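Clap whenever you like

I've been going to hear the Billotach Orchestra for 16 years now, nearly always from the same bit of the balcony, and I have finally got to the point where I want to say something about clapping.

It was the April concert that did it. They played a symphony by a composer I'd barely heard of, and the first movement finished with this enormous brassy gallop, timpani going like the clappers, the lot. A boy near the front leapt up and started applauding. Of course he did! And then came the hiss. You'll know it if you've ever been to one of these things, that wet little "shhh" from three rows back, from people who have paid for their tickets and would like you to know it. The boy sat down as if he'd broken a window. His mum went pink. I don't think I heard a note of the slow movement, I was so cross.

I've been that boy, by the way, only I was thirty-four and in a smart coat. It was my first proper concert and I clapped in the gap, all by myself, 2 claps, and I can still hear them. I didn't go back for over a year.

People who like the silence will tell you it's tradition. Well, it's a fairly young one. Audiences used to clap between movements as a matter of course, and sometimes they made such a row that the players did the whole movement again. Composers rather liked it. They wrote big noisy endings in the middle of pieces, and you can't tell me they did it hoping everyone would sit there and cough.

And we do cough. That's what drives me up the wall about the sacred hush, there's hardly any hush in it. The movement ends and the entire hall hacks and rustles and unwraps things and shuffles its programme, and all of that is allowed. You can blow your nose like a trombone and not one head will turn. Show that you enjoyed yourself and you're a barbarian.

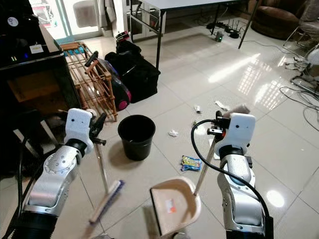
Broom, dustpan and bin on a tiled floor.

I'll be fair to the other side for a minute, because my sister is on it and she'll read this. She says some music needs the gap. There are slow movements that fade away to almost nothing, and you want to hang there with the last note, and somebody bellowing "bravo" on top of it is a kind of theft. I agree with her. I've wanted to throw a shoe at that man myself. But that's a question of listening to what has just been played, and most people can do that perfectly well if you leave them to it. You don't feel like clapping after something very quiet and sad. You feel like sitting still. The boy in April wasn't ignoring the music, he was the only one in the building doing what it told him to.

What would help, I think, is somebody saying so from the stage. I went over to Kelmendi last winter to hear their chamber players (a lovely old hall, freezing, take a cushion) and the cellist got up before they started and said, "If you like a bit, let us know." It took her about as long as it's taken you to read it. The whole room loosened. People did clap after the first movement, and they laughed at a funny bit in the third, and when the slow one came they were quiet as anything without being asked. It was the best evening I've had all year and I couldn't hum you a single tune from it.

Compare that with the leaflet Billotach hands out to newcomers. It's called "Your First Concert" and it has a paragraph on when to applaud that reads like the instructions for a boiler. Count the movements in your programme. Watch the conductor's arms. If unsure, wait for others. Wait for others! Imagine giving that to someone at a gig, or a football match. There are 500 seats in our hall, and the top of the balcony is getting emptier, and I do wonder how many people came once with that leaflet in their hand and decided they'd be happier at home.

My neighbour's daughter Cilla plays second violin in the youth orchestra, and I asked her whether it puts them off when parents clap in the wrong place. She looked at me as if I was mad. She said it's horrible when you get to the end of something hard and there's no sound at all, and you think you must have been rubbish.

So that's me decided. They're doing the Minik overture and a big romantic concerto next month, the sort with a first movement that finishes as though the roof's coming off, and I'm going to clap. I'm 66 and I've got nothing to lose but my seat in the balcony. If you're there and you hear it, join in.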